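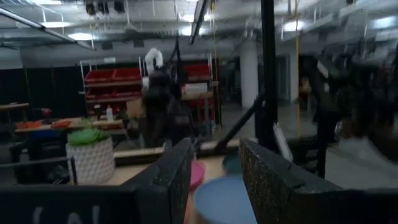

The Pesonen Open Day is a public demonstration of tabletop manipulation robots held once a year, in July, at the Urkonden test hall. It was started by the robotics firm Fovero and takes its name from the hall's first operator. Visitors follow a marked route past several work cells, each running a different household or warehouse task. The household cell uses ordinary tableware on a light wooden tabletop, including a light blue bowl, a pink round dish and a dark teal bowl, seen between the fingers of the gripper. A planter with a green succulent-style plant stands on the same surface and serves as an obstacle. Shelving units with red storage bins stand farther back in the hall.

Format

The event runs for one Friday, with entry in groups. Each group spends 60 minutes in the hall and is led by an operator from the staff. Attendance is capped at 600 for the day. Admission is free, but places must be booked in advance.

Demonstrations

The main demonstration is the bowl task, in which an arm with a two-finger gripper picks up a bowl by the rim and places it inside another. The task is run under direct human control first and then repeated by a trained control program. The operator calls out each failed grasp and resets the table by hand. Rim grasps are considered harder than grasps on boxes of similar weight, as the contact area is small and the wall of the bowl is curved.

The finger pads are dark and speckled, with a rubbery surface. Worn pads are passed around the group during the question period.

A second demonstration, known as the Bonetti run, covers bin picking. It was added in the second year and is limited to 2 groups at a time because of floor space.

History

The first open day was organized by Catherine Mackay, then head of testing at Fovero, and drew 122 visitors. It had a single work cell and no fixed schedule. The marked route and the booking system were introduced the following year. Mackay later wrote the operator handbook, which sets the order of the tasks and the wording of the safety talk.

Access

The hall has a concrete floor and step-free entry. Flash photography is not permitted near active cells.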